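5. Setting Up a Campaign and Its Endorsers

This section covers the creation of a campaign record in Zinside, the assignment of endorsers to it, and the release of approved pictures to the stores. It assumes that the brand record already exists (see Section 3) and that you are signed in with Campaign Editor rights.

5.1 Before you begin

Have the following ready:

- the signed endorsement contract, as a single PDF
- the endorser's legal name and stage name, spelled as in the contract
- the list of territories where the pictures may be shown
- the name of the approver on the brand side

CAUTION: Do not create a campaign from a verbal agreement. Records without a contract are locked after 15 days and can be reopened only by an administrator.

5.2 Creating the campaign record

1. From the main menu, select Campaigns, then New.
2. Enter the campaign name. Names are limited to 100 characters. Do not include the endorser's name, as the campaign name prints on store packing slips.
3. Select the brand. For the Cotham denim line, select Cotham Main. Cotham Outlet is a separate brand and has its own price files.
4. Select the season. A season that starts in January is filed under the new year even if the shoot took place before it.
5. Enter the start and end dates of public display.
6. Click Save. The record is given a campaign number and its status changes to Draft.

Note: The campaign number cannot be changed or reused. If a draft is deleted, its number is retired.

5.3 Adding an endorser

1. Open the draft and click the Endorsers tab.
2. Search by legal name first. If there is no match, search by stage name.
3. If the endorser is not on file, click Add Person and complete the fields marked with an asterisk.
4. Attach the contract PDF.
5. Set the exclusivity class. Class A bars the endorser from all other clothing brands. Class B bars competing brands in the same product group only. Class C carries no bar.
6. Click Check Conflicts.

A campaign can hold up to 4 endorsers. For a larger group, such as a band, create one group entry and list the members under it.

If the conflict check returns code 565, the endorser has an active Class A entry with another brand. Stop and refer the record to Widad Hourani in Contracts. Do not lower the exclusivity class to clear the code.
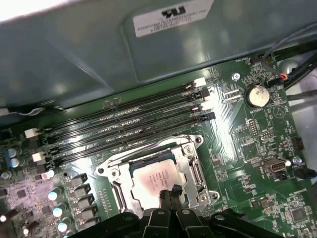

Stavar Retail Systems | Campaign Tools Team

5.4 Loading pictures and video

1. Click the Assets tab, then Upload.
2. Select the files. Each file name must begin with the campaign number and an underscore.
3. For each file, set Use to Billboard, Store, Web or Press.
4. Enter the photographer's credit line. Leave the field blank only if the contract waives credit.
5. Click Submit for Approval.

The approver receives a message with a link to the files. Until approval is given, the files carry a watermark and cannot be downloaded by stores.

Note: Retouched versions are treated as new files and need their own approval. Approval of the original does not carry over.

5.5 Releasing to stores

1. Confirm that every file on the Assets tab shows Approved.
2. Click Release and choose the territories. Territories not covered by the contract are grayed out.
3. Enter the release time. All times are head office time.
4. Click Confirm.

CAUTION: A release can be recalled from the web and from store screens. Printed posters already sent out must be recalled by hand, using Form R2.

5.6 Scheduling a store appearance

1. On the Endorsers tab, click the endorser's name, then Appearances.
2. Enter the store, date and arrival time.
3. Assign a store contact and a security contact. The same person cannot hold both roles.
4. Click Send to Store. The date is held once the store manager accepts.

Contacts for this section

Conflict codes and contracts: Widad Hourani
File approval and watermarks: Nizar Sayegh
Store appearances: Fionnuala Ó Dálaigh

Section last revised November 30, 2019. Continue to Section 6, Closing a Campaign.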